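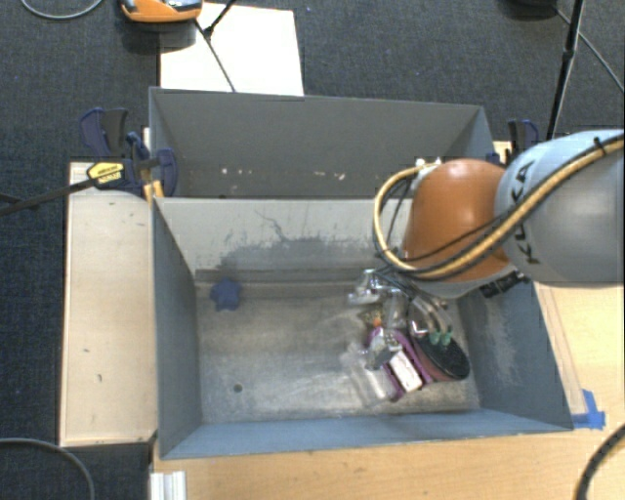 Chapter 8: The Market Town, or How the Middle Ages Learned to Charge for Parking

By the end of the last chapter you will have understood the manor, or at least you will have turned its pages. The manor was a simple arrangement in which one man owned a hill and everyone else apologized for standing on it. It worked well for several centuries, particularly from the hill.

This chapter is concerned with what happened when people began to leave. They did not go far. Most medieval people who ran off to seek their fortune could still be seen from the house. But they settled at crossroads and river fords, put up something with a roof, and started selling each other eggs, and before long the crown had noticed and wanted some of the eggs.

Historians call the result the market town. People at the time called it by its name, usually after complaining about the smell.

Where towns came from

There are two schools of thought. The older one, which you will meet in any book with a brown cover, holds that towns grew up naturally wherever trade routes met. A merchant going east ran into a merchant going west, neither would back up his cart, and they were forced to do business until it got dark. Someone opened an inn. Someone else opened a worse inn, for the clergy.

The newer school holds that most towns were planned by a lord who had looked hard at his accounts. Land with barley on it paid rent once a year, if the weather was kind. The same land with tailors on it paid rent every quarter, and tailors were not bothered by hail. A sensible lord therefore marked out some long thin strips along a road, called them burgage plots, and announced that anyone who lived there would be free. Free, here, is used in the medieval sense and came with a list of fees.

We will use the town of Serlow for most of this chapter. Serlow has the advantage of having kept its court rolls, which survived two fires and a bishop. Its neighbor and rival, Clisley, lost most of its records when they were used to wrap fish, and so Clisley's side of the story will be told by Serlow. Students should feel free to be suspicious.

The charter

No town was a town without a charter. This was a sheet of parchment with a lump of wax hanging off the bottom, and it granted the townsfolk a number of ancient rights that they had not had the week before. Serlow's charter gave its people the right to hold a market every Wednesday, the right to fine anyone who held a market on some other day, and the right to one gallows. The gallows seems to have been a matter of pride. The rolls show that it was repaired often and used seldom, and that for long stretches it was rented out for drying laundry.

Clisley had no gallows and felt it.

Charters were expensive. The burgesses of Serlow paid for theirs in silver, a horse, and "a quantity of eels, of good length," and then discovered when the old king died that the new king did not consider himself bound by his father's eels. They paid again. They paid once more under the king after that, who had lost the paperwork. A town's ancient liberties had to be bought fresh every generation, much like bread, and the burgesses grumbled about the price of both in the same sentence.

A day at the market

The market opened when the bell rang. Selling anything before the bell was a crime known as forestalling, and it was the most popular crime in the county. The idea behind the law was that everybody should have the same chance at the cheese. What happened in practice was that a crowd gathered in the lane behind the church before dawn, bought all the good cheese, and then strolled into the square at the bell to look shocked at the prices.

Inside the square everyone had a place. Butchers stood downhill, for reasons a visitor worked out quickly. Fishmongers stood near the butchers. The drapers had the dry side, under the hall, and looked down on the others. Bakers were allowed wherever they liked, provided they could be watched.

Nobody trusted a baker. The law on bread was the longest law in Serlow, and it set the weight of a loaf according to the price of wheat, so that the price of the loaf stayed the same while the loaf itself quietly shrank. In bad years it could be hard to find. Bakers who sold short were dragged through the street on a sled with the guilty loaf tied around their necks. One baker in the rolls was sledded so regularly that he asked to be dropped at his own door.

Ale had its own officer, the ale-taster, who was elected each October and had to sample every new brewing in the town. It was an unpaid job with no shortage of candidates. The ale-taster's reports start each morning in a clear, upright hand, and scholars have had some trouble with the afternoons.

Tolls, and the avoidance of tolls

A cart coming into Serlow paid at the bridge. It then paid to be on the street (pavage), to be near the wall (murage), to take up room on the ground (stallage), and to have its goods weighed on the town scales, which were wrong. Going home, it paid at the bridge again. Most of these words are real and will be on your reading list, and you may take some comfort from knowing that the carters couldn't keep them straight either.

The natural response was to go around. A path soon appeared through Wudwood, just outside the town's limits, and it was muddy, steep, and full of robbers. Traders took it gladly. The robbers were quicker than the toll collectors and took only the one payment. Within a generation there were so many people using the path that somebody set up a stall, and a second somebody set up a stall beside it, and the burgesses marched out in a body to explain about the charter.

This was the first of the Wudwood disturbances, and the rolls describe it in stirring terms. The men of Serlow went forth with banners. They met the men of Clisley, who had also heard about the stalls. There was "a great beating and much loss of hats." Each town claimed victory, the stallholders sold pies to both, and the wood was afterward declared to belong to an abbey that had not been present but did have better lawyers.

The guilds

Once a town had more than one of anything, the people doing it formed a guild. A guild existed to protect the public from poor work. It did this by making sure that nobody outside the guild did any work at all – a method so thorough that it has never really gone away.

A boy entered as an apprentice and spent years sweeping. He became a journeyman, which meant he swept for wages. At last he made a masterpiece, showed it to the masters, and was told that it was very fine and that unfortunately there were enough masters already. He could get around this by marrying a master's widow. The widows of Serlow, who had been running the shops all along, knew exactly what they were worth, and several of them turned down whole guilds.

Guilds also put on plays. Each one took a scene from the Bible and performed it on a cart, and by custom the scene was meant to suit the trade. Shipwrights did the Flood. Bakers did the Last Supper, under supervision. The tax collectors, who were not a guild but wanted to be included, were given a part that called for no acting.

What to look for in this chapter

The sections that follow take these matters one at a time, beginning with drains, because everything in a medieval town began with drains or would have been improved by doing so. We then move on to walls, what they kept out, and the rather longer list of what they kept in. The plague has been given its own section, as it would have insisted. The chapter closes with the slow decline of Serlow after the river moved, an event the town met by fining the river.

Readers who are mainly here for battles may skip ahead to Chapter 9, where everyone is on a horse.

Terms you will need: burgess, charter, forestalling, murage, pavage, stallage, eel.

23 shares · 4 comments

Rizwan Sultana
I was assigned the brown-cover book in college and can confirm the carts. Thirty pages on carts. Would have given a lot for the fined river.

Shu-fen Ko
Small thing, but the ale-taster part made me snort on a train. Is the drains section up yet? I looked under Chapter 8 and it just goes to the plague.

Ľudovít Ševčík
As a baker I would like to register a complaint. My loaves are the correct weight. The scales are wrong, it says so further down.

Samina Soomro
Clisley did nothing wrong at Wudwood – read the fish wrappers!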